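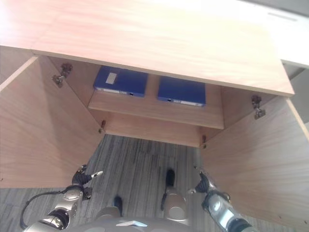 Wendar ball-by-ball notes, README

What's in here: scorer's notes from the Druvberg winter indoor cricket league, typed up from paper books. One row per ball. 175 matches, all from the 50 ball format. Nothing from the outdoor season, don't ask yet.

Files
balls.csv - the main one
matches.csv - date, teams, toss, result
players.csv - ids and names, spelling as the scorer had it

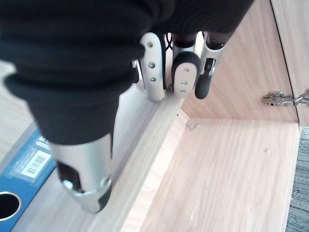

by Lerato Du Plessis and Marietjie Cele
May 10, 2019

Columns in balls.csv
match_id, innings, over, ball, striker, bowler, runs, extras, how_out, note

innings is 1 or 2. extras are counted in the team total but NOT in runs. Add them yourself. how_out is blank if not out. note is free text, whatever was scribbled in the margin, mostly English, some in Zulu and left that way.

Known problems
- Nilow changed their team name in April. Both names are in matches.csv, same team_id.
- 2 matches have no second innings. Pages missing from the book. Kept the first innings anyway.
- Net hits off the side wall: older books write them as plain runs, newer ones put a W after. No way to seperate them in the old ones.
- Run outs dont always say which batter. Striker is filled in, could be wrong.
- Two players called Cele, check the id not the name. One is Marietjie, the other is no relation.

Changes
Fixed the over numbers that started at 0 in some matches. All start at 1 now. Dropped the umpire column, it was mostly empty.

Use
Free for club and school use, say where you got it. Corrections welcome, send match_id and over with them or we can't find the ball.

To do: bowling figures per match, outdoor books, a proper list of the margin abbreviations.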